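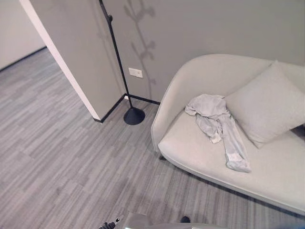 Grultville Store – Aftersales and Deliveries

Speaker notes: "It Was Fine in the Showroom"
Dealers' winter meeting, 11 December 2021
Slot: 20 minutes, with questions

OPENING

Good morning. Thank them for coming on a Saturday in December, when every one of them should be selling somebody an oven.

I run aftersales, so I meet our customers on the second worst day of their relationship with us. The worst is the day before, when they ring the main number and get the hold music.

Today is about dishwashers that come back. Broken ones are easy. A broken dishwasher has a part number. I want to talk about the ones with nothing wrong with them at all.

Pause. Somebody from the Sánchez branches will laugh. They know.

THE NUMBER

Last year we delivered over 3,000 dishwashers and took back 320. I had the returns sheets read properly, which had not been done before, partly because of the handwriting.

The single biggest reason on the sheets was "not suitable". I have worked in this trade a long time and I still don't know what that means. So we rang people up and asked. Do not read the whole list out, just these:

Door would not open fully because of the oven handle opposite.
Plinth too tall, so the door caught on it.
Kitchen panel too heavy for the door springs.
Hose would not reach the tap without going through a drawer.
Customer thought integrated meant it would look like the one on display, which was freestanding.
Customer's mother preferred the old one.

We can do something about most of those. We have no plan for the mother.

WHAT THE SHOWROOM DOES TO PEOPLE

Our display kitchens have no pipes, no crooked walls and no radiators. Every machine stands in a perfect gap because we built the gap to suit the machine. Then we ask the customer if theirs is "a standard size" and they say yes, in the same way people say yes when a dentist asks if they floss.

Grultville is mostly terraces, and a lot of the kitchens were fitted by somebody's uncle. I have seen a dishwasher gap that was wider at the top than the bottom. I have seen one that was a cupboard with the shelf out.

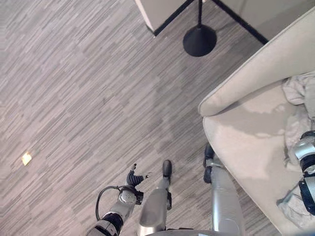
And the floor matters more than any of it. People lay new flooring up to the front of the old machine and stop there. Lovely job, very smart. Now the old dishwasher is sitting in a pit, the worktop is where it always was, and getting the thing out means unscrewing half the kitchen. Our delivery crew find this out at half past seven in the morning with the customer watching in a dressing gown.

(If running late, skip the next bit and go to the form.)

We tried putting the questions into Brukix, our booking system. Brukix let the sales desk tick "site checked" without anyone having checked a site. Ticks went up at once. Returns stayed where they were. Head office was pleased with the ticks.

THE FORM

One side of paper. Six questions. The customer takes it home with a tape measure, fills it in and brings it back or sends us a picture of it.

1. Height of the gap, left side and right side.
2. Width, front and back.
3. Depth, with any pipes or sockets marked.
4. Is the floor under the machine the same level as the floor in front?
5. Height of the plinth.
6. What is opposite the door, and how far away?

Hold up the paper copy here. It is not exciting. Wave it a bit.

Sales staff worried that anyone sent home with homework would buy elsewhere. Some did. One went online, bought a Custenex without measuring, and rang us in June to ask if we would fit it. We would not. It was too tall.

Most came back, and came back knowing what they wanted, so the second chat was much shorter. A few had measured for the fridge as well, unasked. I would like to meet more of those people.
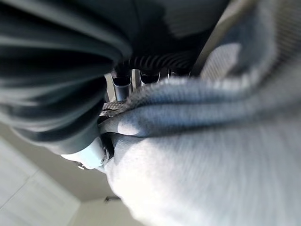

QUESTIONS I EXPECT

"Who pays for the tape measure?"
We do. They have our phone number on. The staff have taken most of them home.

"Can't the fitters check?"
They can, and they do, on the day, with the van outside and the old machine already on the drive.

"What about washing machines?"
Different talk. Mostly about stairs.

Copies of the form are on the table by the coffee. Please take one each and leave me the master.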